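Building Materials 1, Lecture Notes
Unit 4: Profiled Metal Sheet

Reading before class: the Tendmont handout on wall cladding, first part only. Please bring a ruler and a pencil on Thursday.

4.1 Why a sheet is folded

A flat thin sheet bends very easily. Take a piece of writing paper, hold it by one short side, and it falls down. Now fold the same paper into narrow pleats and hold it again. It stays straight in one direction. The material did not change and its weight did not change, only the shape did. This is the main idea of the unit.

In the language of Unit 2, the folds move material away from the middle line of the section, and so the second moment of area becomes larger. The sheet is stiff along the ribs. Across the ribs it is still weak, and students often forget this in the exam.

4.2 Words you must know

Pitch: the distance from one rib to the next, measured center to center.
Depth: the height from the bottom of the groove to the top of the rib.
Cover width: the width that one sheet really covers after the side lap. It is always smaller than the full width.
Gauge: the thickness of the metal before forming.

4.3 Worked problem

A storage building in Zuscombe has a wall 400 inches long. The sheets stand with vertical ribs, and the pitch is 6 inches. How many full pitches fit in the wall? We divide 400 by 6 and get 66, with 4 inches left over. The last sheet must be cut, and it is better to cut in a groove than on top of a rib.

4.4 Fixing things to a ribbed wall

A flat base plate on a ribbed surface touches only the high parts. If the screws stand over a groove and are tightened too much, the sheet is pulled out of shape. Put the screws through the ribs with a spacer, or fix a rail first and then the plate on the rail. For heavy loads, go back to the frame behind the sheet. The Oteck problem set has two questions on this.

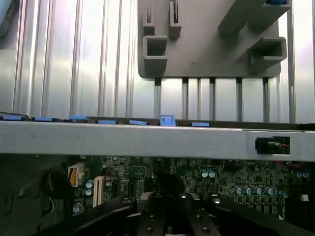
4.5 Movement from heat

Metal sheet becomes longer in the sun and shorter at night. In July a dark wall can become much hotter than the air. Long sheets need holes a little larger than the screw, with a washer that covers the hole. We will calculate the movement in the next class, using the table by Lappalainen.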